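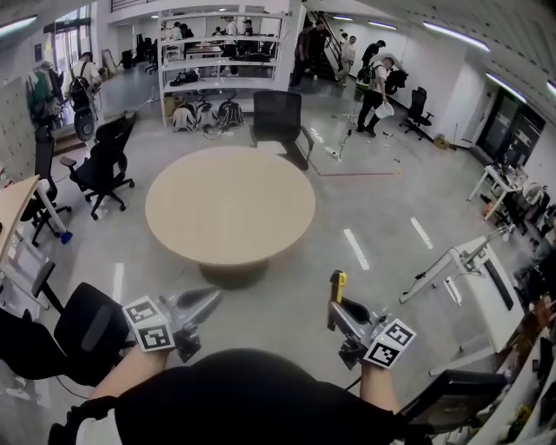
Shared Rooms, Handout 5: Round Tables and Where People Put Their Bags

Welcome back! Today we get to the round table, my favourite piece of furniture in the whole course. It has no head and no corners to bump, and with a single central pedestal there are no table legs to fight over. Chairs on wheels suit it beautifully – people roll in, turn to a neighbour, roll out again.

Now look past the table. Open shelving can split a large room and still let you see through to the far side, and the bottom shelf soon fills with shoes. Bags end up on the floor in front! Allow for that in your plans.

For next time: draw the ground floor of the Vollville reading room (368 square metres, 16 chairs) with one round table and one open divider. Mark every spot where a coat, bag or pair of shoes might land. Add a note of around 500 words on your choices. Pencil is fine.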